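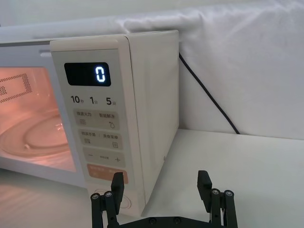 Steaming out a microwave, the quick way. No scrubbing, no sprays. Works on any of them with a glass turntable. If yours has a Chinese panel like this one, the row under the display is your quick times, 10秒 is ten seconds, then 1分 and 5分 for one and five minutes. Big orange-pink button is further down, below the minus and plus. Get to know those first, you wont need the rest.

What you need: a microwave-safe bowl, water, half a lemon, a cloth. I use the Talenero cloths, any soft one does.

1. Fill the bowl halfway. Squeeze in the lemon, drop the peel in too.
2. Bowl in the middle of the turntable. Five minutes on high. Ours is 1,000 watts, weaker ones need a minute or two more.
3. Leave the door shut another five. Important!! Steam does the work. 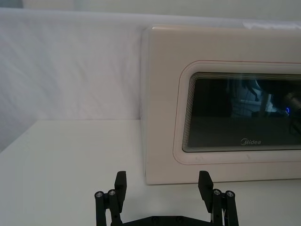
4. Bowl out, careful, its hot. Use mitts.
5. Wipe the ceiling first, then walls, floor last.
6. Lift out the glass plate and wash it in the sink with dish soap. Dry it before it goes back.

Page last changed: June

7. Door edge and the latch hooks. Damp cloth, not dripping. Same for teh slots they go into.
8. Plate back in, sitting flat. Turn it by hand, should move freely.

Smell still there? Leave the door open an hour. Then do steps 1 to 3 again with 100 ml of white vinegar in place of the lemon.

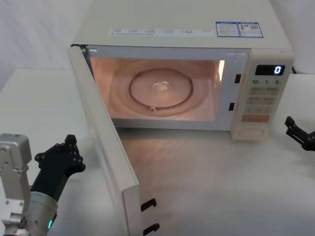
Page last changed in June

Stickers on top: wipe around them, dry cloth only.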